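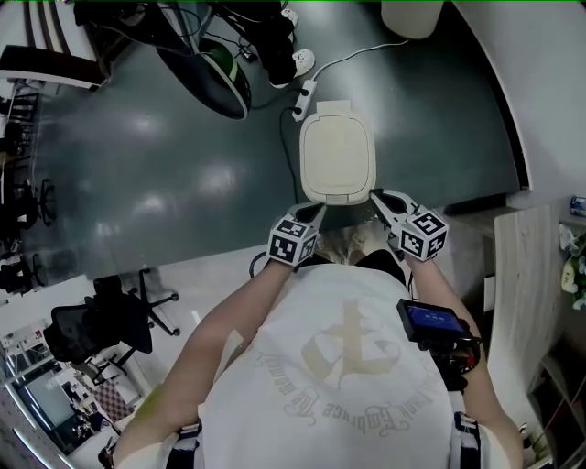
Chapter 4
Picking Up: Floors, Cords and Small Loose Items

Most rooms are tidied from the top down. Tables and shelves come first, and whatever doesn't fit gets set on the floor until later. In many homes and workrooms, later never comes. This chapter starts at the floor and works up.

A cluttered floor is slow to clean and easy to trip on. Small flat items such as lids, trays and covers cause more trouble than their size suggests. They slide underfoot, they get separated from the containers they belong to, and they are hard to see against a floor of a similar color. Cords are the other common problem. A power strip left in the open collects cables from several directions, and each one crosses a part of the floor that someone may want to walk on.

The housing office in Travamdale kept a record of items picked up from the floors of its shared rooms over one December. The list ran to 700 entries. Of these, 232 were lids or other parts of containers, and 91 were cords or chargers. We will use the Travamdale list again in Chapter 6, when we look at storage.

The chapter has four sections. Section 4.1 covers sorting: what goes back to its place, what needs a new place, and what should be thrown out. Section 4.2 deals with lids and how to match them to their containers. Section 4.3 is about cords and power strips – where to run them, how to keep them off a walking path, and when to unplug them before cleaning. Section 4.4 covers lifting and bending, including how to pick up low items without straining the back.

Terms to know
Walking path: the part of a floor that people cross often.
Loose part: an item that belongs to another item and has been separated from it.
Holding spot: a box or shelf for things whose place has not been decided.

Before you read
Choose one room you use every day. Write down what is on the floor, apart from furniture and rugs. Keep the list for the exercise at the end of Section 4.1.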